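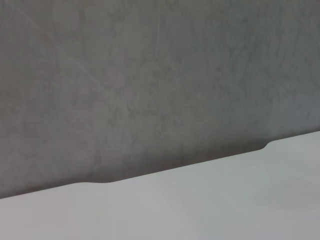 Buying jewellery online: questions we get asked, and some you ought to ask

Ostell is a small shop selling plain silver and gold chains, bracelets and earrings. We have been in the trade long enough to distrust most of what is written on product pages, our own older ones included. The answers here were last gone over on 22 December 2019.

Is "gold tone" the same as gold?

No. "Gold tone" is a colour. It tells you nothing about what the piece is made of, and sellers who use it are usually hoping you won't ask. If a listing gives no carat and no mention of plating or filling, assume there is no gold in it worth talking about.

What about gold plated, gold vermeil and gold filled?

Plated means a thin skin of gold over another metal, often brass. Vermeil should mean a thicker layer over sterling silver, though plenty of shops use the word loosely. Gold filled has a much heavier layer bonded on. All three can look the same in a photo. Ask for the thickness in microns, and if the seller can't give it, pay the price of plated.

Does "hypoallergenic" mean it won't irritate my skin?

We wish it did. The word gets stuck on all sorts of alloys. If nickel bothers you, ask whether the metal contains nickel and ignore the rest. Our Luik earrings have titanium posts. We don't print "hypoallergenic" on the card and have no plans to.

Why is everything always half price?

Because the full price was made up, in a fair number of cases. A chain that has been reduced every week since October isn't reduced. We hold one sale a year on ends of lines. Compare the weight and the metal with two or three other shops and forget the crossed-out figure.

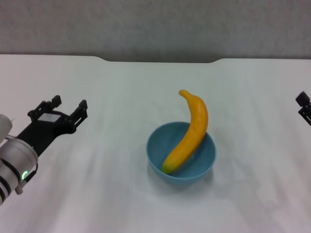 It's also worth checking whether postage has been quietly fattened to pay for the discount. Ours is shown in the basket before you type in any card details.

What do the hallmarks tell me?

In the UK, precious metal above a certain weight has to be hallmarked if it is sold as gold, silver or platinum. A "925" stamp alone isn't a full hallmark. Anyone with a punch can stamp a number. Look for the sponsor's mark, the fineness and the assay office mark together. Very light pieces are exempt, so a missing hallmark on tiny studs proves nothing either way.

Are online reviews any use?

Some. When we went through our own for the Plendent chain there were 1,807 ratings, and only 1,113 had any words with them. Most of those had been written within days of the parcel arriving, so they tell you about the parcel. Look for the ones that mention a broken clasp or a green neck after six months. We leave ours up, including the rude ones.

Should I buy the care plan?

Other shops will offer you one. We don't. Read what it covers first: loss is often left out, and so is "wear", a word that can be stretched over nearly anything that happens to a bracelet.

Do magnetic or copper bracelets do anything for aches?

We have seen nothing that persuades us. Buy one if you like the look of it. We won't sell you one as a treatment.

How do I clean silver without buying a kit?

Warm water, a drop of washing-up liquid, a soft cloth, then dry it well. Keep it off pearls and anything glued. Toothpaste scratches, whatever your aunt says. As for the kitchen remedies passed round online, fruit peel among them, we'd leave them in the kitchen.

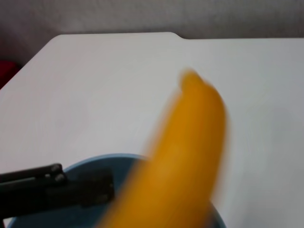

A banana and a light blue bowl.

Can I return something I've worn?

If it is faulty, yes. If you have changed your mind, it has to be unworn, and we do look. Pierced earrings can't come back once the seal is broken unless there is something wrong with them.

Which clasp lasts longest?

A lobster clasp of decent size, on the whole. The small spring rings found on fine chains are the first thing to go. The Denach bracelet used to have one and we changed it after too many repairs. If you own an older one, send it in and we'll fit the new clasp for the cost of the part.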